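Print this page
E-mail this page

PRESS RELEASE
Sat 19 June

Ouellet opens registration for kitchen clearing weekends in Nasbridge

NASBRIDGE – Ouellet, the home organizing service, announces today that registration is open for its kitchen clearing weekends. The program is for households which want to put their kitchen in order but do not know where to begin.

The program was started in January under the name Jilar. In the first season 235 households took part, and more than 2000 items were given to other homes in the town. For the new season Ouellet has set a goal of 3000 items.

Each household receives a visit of one day. The work begins at the sink and continues along the counter, then the cabinets, and at last the floor. Small things are first collected in one basin, and only after this they are sorted. In our experience it is easier to decide about a sponge or an old bottle when it is already out of its usual place.

"Many people believe that they need more cabinets," the company states. "Often they need only one free afternoon and a good basin. We do not ask anybody to throw away what they like to use."

Plastic bags receive special attention, as they are kept in almost every home and are seldom used again. Clean bags are folded and put in one drawer. Cleaning bottles are checked, and two that are half full of the same product become one. Paper goes to recycling on the same day.
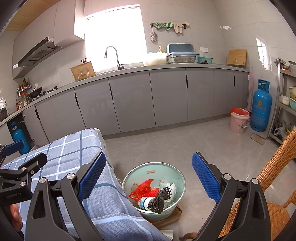

The knives, the wok and the condiments stay close to the stove or the sink, where the cook is used to find them. Ouellet does not change the order of a kitchen without the agreement of the people who cook in it.

The visits are done by teams of two persons. Households may also order Pillow, a set of 5 cotton storage bags for dry goods, which is offered at the same time – the order is optional and does not change the price of the visit.

Registration is possible at the Ouellet office in Nasbridge or by telephone during office hours. Places are given in the order of registration.

Print this page
E-mail this page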